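About Flokik

Flokik is a small workshop school for people who want to learn how mechanical things go together. We teach with gears, pins, clips, screws and aluminium rail, and very little with slides. Our classes are held in the evening and on some weekends, and you do not need any background in engineering to join.

We started in July with 6 students and one long bench. The first course was called Nemley, after the street where we rented our room, and the name has stayed on the timetable even though we have moved since then. To this day 376 people have finished it. Some of them repair bicycles or sewing machines, some are at high school, and a good number only wanted to do something with their hands after work.

What you will work on

Every student begins at a practice board. It is a teal panel with a silver aluminium rail running upright along it, and metal pins that stick out from the rail. The parts go on the pins and come off again, many times, until your hands know the movement and you can think about something else.
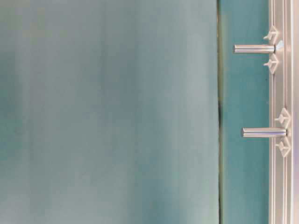 How we teach

We give the task first and the theory after. In the first lesson you receive a tray of parts and a drawing on one page, and you try. The teacher walks between the benches and answers what you ask. Then we all sit down and talk about why one gear turned easily and the other did not want to move.

The pins on our boards are horizontal, and this was a long discussion between us. When a pin points up, the gear falls into its place almost alone. On a horizontal pin you must hold the gear straight, find the hole without seeing it well, and push with the right force. It is more difficult in the first hour, but it is much closer to the work inside a real machine. The small white clips on the rail are also part of the lesson, and we ask you to look at them before you touch anything.

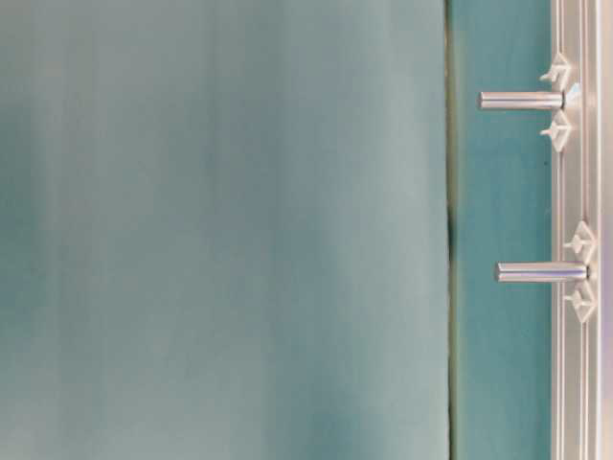 Reading time: 3 minutes

Our room

The room is in the Alcaraz building, on the ground floor, with a ramp at the side entrance. We have 41 places. The boards, the benches and the drawers are all in one room, so a beginner can look over at what the advanced group is doing, and we like this very much.

Each part has its own drawer with a colour label. At the end of a lesson everybody returns the parts to the drawers, and the last person wipes the boards with a dry cloth – please never with a wet one, as the water goes behind the panel.

Our parts

We keep roughly 1000 gears in the drawers, most of them plastic. Plastic is light and cheap to replace, and it makes less noise than metal when a whole class is working. The fine-toothed spur gears are the favourite of many students. The teeth are small and close together, so you have to bring two gears together slowly and feel when they meet.

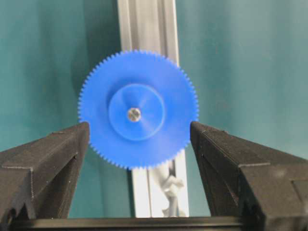 We ask you to check the teeth before you put a gear on the board, with your eyes and then with a fingertip. If a tooth is broken, the gear goes in the red box near the door. A new one is never a problem, and we do not charge for it.

After the first course

Students who finish Nemley can continue with Flalen, our second course, where you draw and build your own gear train. You choose the ratio, you make the drawing, and another student has to assemble it using only your page. Many people say this is the hardest evening of the year, and they usually come back for more.

Visit us

You are welcome to come and see a lesson before you enrol. Write to us with the evening that suits you and we will keep a chair for you. Please wear closed shoes and tie back long hair. Tea is in the corner by the window, and the cups are for everybody.

Page last updated October 14, 2018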